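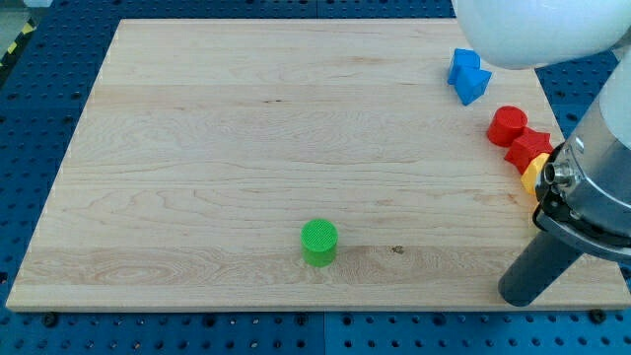
Green cylinder on the maple board.

Resizing the Illés band, part two

Kinga Kozma's ring came back on Friday. It is a plain 14k yellow band, half round, 2 mm thick at the crown, and she wanted it up one and a half sizes after her knuckle swelled. I had quoted a stretch. On a second look there was an old solder seam at the back, so stretching was out.

I cut through the old seam with a 2/0 blade, opened the shank on the mandrel and fitted a piece of matching stock. The piece was filed to a tight fit before any heat. Hard solder, paste flux, torch kept moving. Pickle for ten minutes, then a rinse.

The color match took longer than the join. My first strip of 14k was visibly redder than the band. Berkay Bozkurt had some older sheet from Trovutgate and that was close enough that I can't find the join at 10x after polishing.

Final size is a 9 on my mandrel. Hers reads 8 3/4. Finger gauges from different makers disagree, and wide bands feel tighter anyway, so I had her try it on at the bench at four in the afternoon instead of first thing in the morning.

Total bench time was 37 minutes, not counting the polish. Next up is Nasrin Nikzad's platinum pair, which needs the other torch and a clean set of files.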